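From: Kai Lammers
To: refurb-work list
Date: July 20, 2025
Subject: Re: [refurb-work] Robot cell at Watbridge, what happens with the bench people?

Nusrat Jatoi wrote:

> We hear that Watbridge is putting a robot arm on the desktop line.
> Our management now asks us the same question. Before I answer them
> I would like to know from somebody who stands there every day:
> does the arm take the work away, or does it only move it? And who
> is responsible when a board gets damaged?
>
> Nusrat

Dear Nusrat, dear all,

I will try to answer in order. I have worked at the teardown bench for 19 years, so please read it as the opinion of one bench technician. Lucimara Brito from planning may see it differently.

To the first question: it moves the work. Before May, each of us opened the tower, pulled the drive and the memory, looked at the socket, cleaned, and put the parts back or sorted them out. Now the tower lies on its side next to a tray, and every part has its own place in the tray. The arm is meant for the drive and the memory. We open the case, prepare the tray and decide what is worth keeping. 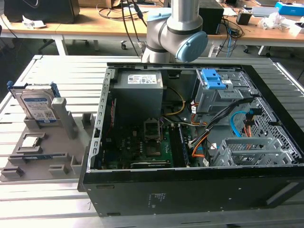

The tray has become a job of its own, which I did not expect. Shahzad Bugti changed the holders several times, as the memory modules are thin and a small error in the position is enough to make trouble. He has learned a lot from this, and he is now the person we ask first. He was not given a higher pay grade for it, and I think this should be discussed before other sites start.

What I miss is the rhythm. At the bench I decided myself when to take the next machine. With the cell I wait for the arm, or the arm waits for me, and both are tiring in a different way. Hina Janjua asked that two persons change places every 2 hours. This was accepted and it helps.

The cables are the hardest point. In the older towers they run over everything, and each model has them in another way. A person pushes them to the side without thinking. For the arm, we have to look first and often tie them back by hand. In the first plan from Droltuteck this step had no time at all. We wrote down 259 cases where somebody had to step in for a cable, and after this list the plan was changed.
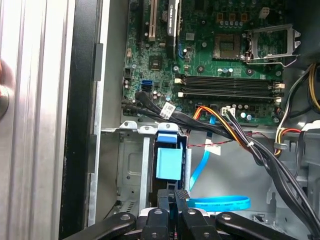

Wrist camera view, with the gripper at the drive cage and the cables still in the case.

To your second question: we have a written rule now. If a board is damaged during an automatic step, it is booked to the cell and not to the person on shift. Please insist on this before the start. With us it came later, and the discussion was not pleasant.

No one has lost the job so far. Two temporary contracts were not extended, but I can not say if this is connected.

If you want, I can send you our text of the rule. It is in German, but Hina has made a translation.

Kind regards,
Kai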